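4.3 Static masks, moving people and the wrist view

The tracker in Section 4.2 assumes most of what the wrist camera sees is fixed to the room. With hand-held grippers this is often wrong. The gripper's own body takes up a large part of the view and never moves with respect to the lens, so every corner found on it votes for zero motion. People and second grippers vote for something else again. Pretidel (our front end) copes with a little of either. It does not cope with both at once, and the failure is quiet — the track stays smooth and is simply wrong.

We deal with the two cases separately.

Own body. One static mask per gripper, drawn once by hand in the fisheye image and stored with the lens calibration. No learned segmentation. We tried it early on and it flickered along the finger pads, letting a handful of features through every few frames, enough to drag the scale. The static mask covers the body shell, the vents and the pads, plus the dark ring outside the lens circle. It doesn't cover the gap between the fingers, so a held object still gives features. Those are taken out by a second test: any feature whose position in the image stays put while the gyroscope reports rotation is marked as carried, and left out of the pose solve. The same list of carried features is passed on to the grasp labeller (Section 4.5), which gets it for free.

Other things that move. Here we use the fiducial markers where there are any. A detected marker gives us the pose of the second gripper in the wrist frame, and from that pose we project a box hull, grown by 40 pixels on every side to take in the hand and forearm. All features within the hull are dropped for that frame. When no marker is visible the hull is carried forward for seven frames using the last relative velocity, then given up. People without a marker near them are handled only by the usual outlier rejection. This is the weakest part of the pipeline and we come back to it below.

Map points. Good ones are scarce in the rooms we care about. White walls, white ceiling, blinds, clear panels that show you what is behind them and a bit of what is overhead as well. A printed sheet on a panel is worth more to the tracker than the rest of the wall it hangs in front of, and we saw the pose covariance shrink as soon as one came into view. Ceiling lights look like good points and are good points, up to the moment their reflection is picked up too. Jara, the offline mapper, therefore keeps a second hypothesis for any bright blob: real, or mirrored in a plane. Mirrored blobs are not deleted. They are kept out of the bundle but shown in the viewer, as they help an annotator to find unlabelled glass.

Figure 4 gives two wrist views of the sort the masks have to handle.
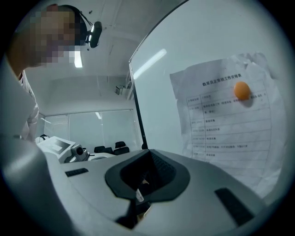
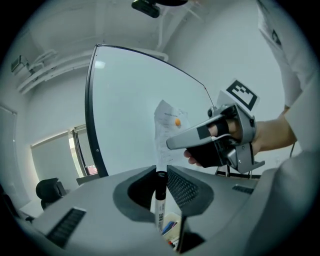 Figure 4. Fisheye wrist views, both with a large share of the image taken by the gripper's own body. First view: no fiducial in sight, a person leaning in with a head-mounted camera, a printed timetable and a light glint on the clear panel. Second view: marker pen held between the finger pads, second gripper with its square fiducial at upper right, paper sheet on the panel beyond.

In the second view of Figure 4 the marker-based hull does most of the work. The forearm comes in from the right along with the second gripper, so a hull built from the fiducial and grown outwards is a reasonable guess at where the arm is. The pen is a case for the carried-feature test, with small lettering down its barrel of the kind a corner detector likes very much. The first view is harder. Nothing to anchor a hull on, and the person is close. Only outlier rejection stands between that sleeve and the pose solve. Plain light-coloured clothing helps us a bit, having few corners; a checked shirt would not be so kind.

Data and settings. We recorded 481 episodes for this test and kept 429. The rest were dropped before any tracking was run, for lost IMU packets or a recording stopped before the task was done. Same lens model throughout. The static masks were redrawn whenever a finger pad was changed, after Agustina Olivares spotted that the old mask left a thin sliver of the new pad exposed. We had blamed the gyroscope for that for most of February.

Runs were compared in four settings: no masks; static mask only; static mask and carried features; everything. Reference poses came from the room-fixed cameras. We report drift over a full episode and, seperately, the count of episodes where the track had to be restarted, as the two do not always go together.

The static mask is the largest single gain and costs nothing at run time. Carried-feature removal matters mainly while an object is being held close to the lens, and does next to nothing in the approach phase. The hull is uneven. With the marker facing the camera it removes nearly all of the false motion; with the marker edge-on the detector flips between two poses and the hull jumps, sometimes taking good wall features with it. We now refuse a marker pose if its two solutions score too closely and fall back on the carried-forward hull. Crude, but the restarts went down.

Remaining failures. Trinidad Riquelme and Kanokwan Yimyam went through all the restarts in Grostinik, our replay tool, and sorted them by hand. Most had a person near the camera, no marker in view and a blank wall behind. A few were glass that Jara had not yet labelled as as a plane. One was a mask file loaded for the wrong gripper, left and right swapped, and the loader now checks the serial number against the calibration and stops if they differ.

We did not tune the hull margin per room. Would probably help in narrow ones, where 40 pixels eats too much of the wall. A person detector run at low rate is the obvious next step, and the interface for it is already in place: it only has to return a polygon and a time stamp, the same as the hull does now. Timing on the recording laptops is covered in Section 4.4.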